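Recording two-handed cloth demonstrations with the Rutau hand-held grippers

Applies to: Rutau gripper pairs, Zirstead recorder 2.x
Written by: Mwanahawa Simiyu
Last revised: 06/03/2018

This page covers recording a clothes-handling task with a pair of hand-held grippers, from setup to upload. It assumes the grippers have been charged and paired. If they have not, do the pairing procedure first. For remote-control sessions on the arm, see the Trenent teleoperation page; the two kinds of recording go into separate data sets and should not be mixed in one upload.

Before you start

Clear the memory on both grippers. A full episode of folding takes more space than a pick-and-place episode, and the recorder stops without a warning tone when one side runs out.

Check the fingers. Squeeze each trigger fully and release it. The fingers should close evenly and return to the same open width. If one finger lags, loosen the mount, reseat it and tighten again. Do not record with a finger that rocks sideways, even slightly. The policy learns from the opening width, and play in the mount shows up as noise in that value.

Wipe the lenses with a dry microfiber cloth. Alcohol wipes leave streaks on the coating.

Read the label on each gripper and enter both codes in the session form, left hand first. Swapped codes are the most common reason a session is rejected by the Lubis import script. It compares the codes against the calibration file and refuses the batch if they do not match.

Step 1. Choose the work surface

A bed, a sofa or a large table will do. The surface needs visual texture for tracking. Patterned bedding works well. A plain white sheet under flat light does not, and position estimates will drift after a few seconds.

Daylight from the side is acceptable. Avoid working with the window directly behind the garment.

Step 2. Map the space

Start the recorder in mapping mode. Hold one gripper at chest height and move it slowly over the whole work area, then bring it down close to the surface and repeat. End at the position where you started. The recorder reports a closed loop when it recognizes the starting view. If it does not, repeat the pass at half the speed.

Do not move furniture or pillows after mapping. The clothes themselves may be moved.

Step 3. Set the start position

Hold both grippers over the near side of the surface, fingers open, pointing away from you. Keep still for 3 seconds. The recorder uses this interval to align the two tracks, and an episode without it cannot be repaired later.

Step 4. Record the demonstration

Press the start button on the right gripper, then work at an even pace, a little slower than you would fold by hand.

Approach the garment with the fingers open. Grip at an edge or a seam. Close fully before lifting, and pause briefly at the top of the lift. When both hands hold the cloth, move them together and keep some slack between them. Tension pulls the fabric out of the fingers and the episode has to be discarded.

Keep the garment within view of at least one gripper at all times. Dark fabric needs extra care. Folds in black cloth have little contrast, so work closer to it than you would with a light shirt.

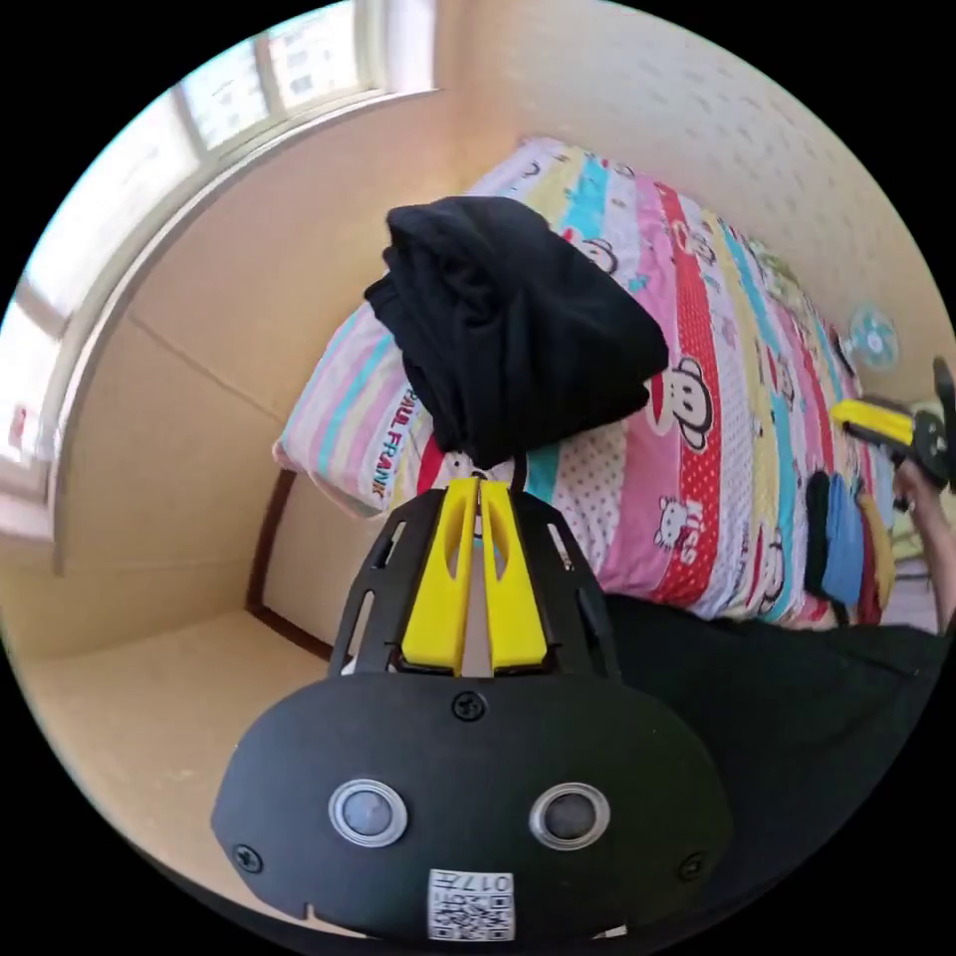

Step 5. End the episode

Release the garment, open both grippers and back away from the surface before pressing stop. If you press stop while still holding the cloth, the final release is missing and the policy tends to hang on to the garment at the end of the task.

Step 6. Reset

Change the starting state between episodes. Rotate the garment, bunch it differently or move it to another part of the surface. Identical starts add very little to the data set.

Step 7. Review and upload

Play back each episode at double speed and mark it keep or discard. Discard if:
- tracking was lost on either side
- the garment was dropped and picked up again
- a bare hand touched the cloth

Upload kept episodes only. The first usable shirt policy was trained on 303 episodes, all of them reviewed this way.

Known problems

Left and right tracks offset in playback: the start position was not held long enough. Discard the episode.

Error 2 on import: label codes do not match the calibration file. Correct the session form and run the import again.

Questions about calibration files go to Bernadette Bellamy.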